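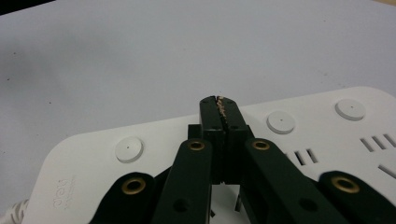

Figure 2. Dark green hand-held gripper, jaws nearly together.

3.2 Listening back

I'll admit we had a ball with this bit. Teresa Tierney and I played all 20 Lurnska singles end to end (B-sides too!), and I scribbled down every spot where the bass dropped out. The Hadis remixes were my favourite by a mile – long, woozy, heaps of organ – but they coded much like the plain club mixes. Demetrio Campos coded them separately and we disagreed on 9, mostly over fade-outs.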